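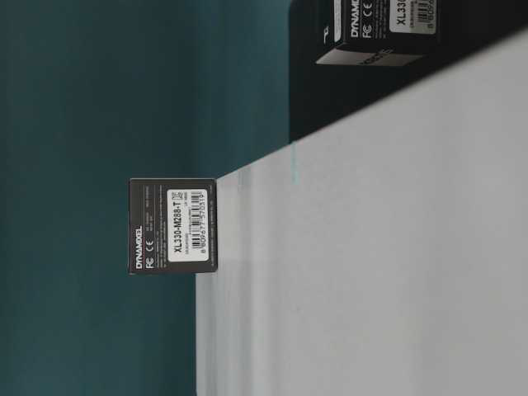

The little black one. DYNAMIXEL down the side, XL330-M288-T on the label.

Do you keep the boxes stuff comes in? (moving in March, need opinions)

dalva_b
OK so my sister Raíssa came over to help me start packing and opened the hall closet, and she just stood there. It's boxes. Nearly all of it is empty boxes. Phone boxes, the box from a blender I don't own anymore, shoe boxes, tiny ones like the one up top with the barcode label still on. She wants me to flatten everything before the move. I said what if I have to return something, and she pointed out that the blender is gone, so returning it would be a neat trick.

I've got a one-bedroom on Lanier and I'm going to a slightly smaller one-bedroom, so the closet matters. What do you all keep and for how long?

Peixoto_Anderson
Thirty days. That's it. If it works for 30 days the box goes out with the recycling. I cut the label off first if it has a model number on it and stick that in an envelope. My envelope is half an inch thick and my closet has coats in it.

kulap.r
Hard disagree with thirty days. I sell stuff secondhand pretty regularly and the original box makes a real difference, especially with small electronics. I sold a Praneo radio last year and the buyer paid me $50 more than the going price and told me straight out it was the box. She wanted it as a gift! I keep anything that's black or printed nicely and toss the plain brown.

Peixoto_Anderson
$50 once, and how many square feet have you been giving to cardboard since then? I'm not saying it never pays. I'm saying you're renting a room to it.

kulap.r
I own my place lol. But fair.

jussara_n
I'm somewhere between you two. I keep the box if the thing is fragile and I know I'm going to move again, which in my case is always (12 addresses since college, don't ask). Foam inserts are the part that's really worth saving. A speaker in its own foam will survive anything. A speaker wrapped in a bath towel will not, and I have the speaker to prove it.

For tiny boxes I nest them. Small into medium into big, and write on the outside what's in there. Takes up way less space than you'd think, Dalva.

dalva_b
Jussara I do nest them, that's kind of the problem, I opened one and it had three more in it and I had no memory of any of them.

Kulap, question for you. You said you keep the black ones. Mine are getting gray along the edges just from sliding around on the shelf. Does that hurt the price?

kulap.r 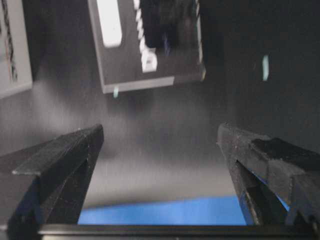

Scuffing does hurt it a bit, yeah, and matte black is the worst for it. I love how it looks on day one but it keeps a record of everything that ever brushed past it — cardboard, plastic, whatever. White boxes get dingy but evenly, so people don't notice. With matte black you get what's on the two big black fingers there, all those little scuffs and pale dust specks sitting right on the surface, and in a listing photo with light coming across it that's the first thing a buyer zooms in on. A soft dry brush gets the dust. Don't use a damp cloth on cardboard, I've made shiny patches that way and they're permanent. Scuffs you just disclose. "Light shelf wear" covers it and people are fine with that.

Peixoto_Anderson
Or, hear me out, no box, no scuffs.

jussara_n
Anderson we get it.

furtado_too
Different Anderson here (Anderson Furtado, the one who's nice about boxes). Check your warranty terms before you throw stuff out. Some places only ask for the serial number, but I had a Dastutari desk lamp where they wanted the barcode panel itself, cut from the carton and mailed in. I'd thrown it out the week before. My own fault for not reading the card.

dalva_b
Ugh, see, that's exactly the kind of story that gets me a closet full of boxes.

Peixoto_Anderson
Cut. Off. The. Label. Envelope!

dalva_b
OK ok. I think I'm going with this: foam ones stay till after the move, the nice small ones go in one bin and when the bin is full it's full, and I'm cutting labels off the rest tonight. Raíssa has already taken the blender box down to the curb so that one was decided for me.

kulap.r
What size bin though

dalva_b
I'm not telling you two that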